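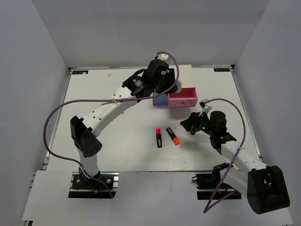

Keeping Paper Records at Home: A Revised Position

Readers of this blog will recall that I have written before on the subject of household papers, and that my advice at the time was to keep everything. I now wish to amend that advice. The past November was spent putting the records of my late aunt's household in order, and the experience has changed my view of what a family should hold on to and in what form.

The papers came to me in grocery bags. They covered most of her adult life in Stendness, including her years in the accounts office at Bosex, and they had been stored with great care and no system at all. Electric bills were folded inside church programs. The deed to the house was in an envelope marked "Recipes." One bag held nothing but the warranty cards of appliances, among them a card for a Flallo hand mixer that my cousins and I remember from childhood and that has not been seen by any of us since.

It was necessary to begin with a rule for sorting. I consulted Sharon Rotich, who managed records for a school district for much of her career and who was kind enough to give me a Monday afternoon. Her method is simple. Every sheet is placed in one of 4 groups: legal, financial, medical and personal. A sheet that appears to belong to two groups goes to the one whose loss would cause the greater trouble. No sheet is read in full during sorting. She was firm on this last point, and I regret to report that I did not follow it. A letter concerning a disputed fence took up the better part of an evening.

Retention of Financial Papers

The question I am most often asked by readers concerns bank statements and receipts. The rules on how long tax records must be kept differ according to the circumstances of the household, and I do not propose to restate them. Readers should consult a tax preparer or the published guidance that applies to them. My own practice is to keep the filed return permanently and to hold the supporting papers in a separate envelope, with the year written on the outside in large figures. When the time comes to dispose of the supporting papers, the envelope may be pulled without disturbing the return.

Utility bills deserve a word. My aunt had kept 580 of them. I can state the number with confidence as I entered each in a ledger before understanding that there was no purpose in doing so. I have retained the first bill issued at the address and the last, and the remainder have been shredded. The shredder was borrowed and has been returned.

Receipts for work done on a house are another matter. A new roof, a furnace, a water line: these should stay with the deed and pass to whoever owns the property next. In my aunt's case the furnace receipt gave the name of the installer, whose son now runs the business and was able to tell us over the telephone where the shutoff valve had been placed. It is behind the pantry shelves.

Personal Papers

This group proved the most difficult and it remains unfinished. There are letters, school reports, a run of pocket diaries, and the minutes of the Virág Choral Society, of which my aunt was recording secretary. The minutes fill 4 bound notebooks and are written in a hand so regular that one could mistake it for type. I have offered them to the society, which still meets, and they have accepted.

The diaries I have kept. They contain very little. A typical entry gives the weather, the name of a visitor and what was served. On one page she notes only that the piano tuner did not come. I find that I would not part with them, and I have no policy to offer on the subject that would be of use to anyone else.

Letters written to a person by someone still living should, in my view, be offered back to the writer. I sent out a number of packets on this basis. Some were received gladly, and one was returned to me with a note asking that it be burned. It has been.

Folders, Boxes and Labels

For the papers that remain, I have settled on plain letter-size folders stored upright in lidded boxes. Plastic sleeves are useful for certificates and for very little else, as they slide against one another and make a full box hard to manage. Paper clips should be removed, as should rubber bands, which in these bags had dried out and stuck to the pages beneath them.

Labels ought to be written by hand in pencil or permanent ink. I used printed adhesive labels for the first box and several had lifted at the corners within the month. A label should state what is in the folder and the years it covers. It need not be clever. "House - roof and furnace" will be understood by a stranger, and it is a stranger, or a tired niece, who will be looking for it.

A single sheet in the front of the first box lists every folder. My own list runs to 76 entries, which is more than I would recommend, and I expect to reduce it over the winter. A copy of the list has gone to each of my two cousins along with the location of the boxes, which are on the upper shelf of the hall closet and away from the outside wall.

I have been asked whether all of this might be scanned instead. The legal papers have been scanned, and copies are held by two members of the family. The originals will stay where they are. As for the recipes, they were found in the envelope marked "Deed," and I shall take them up in a later post once I have been able to read her measurements for the plum cake.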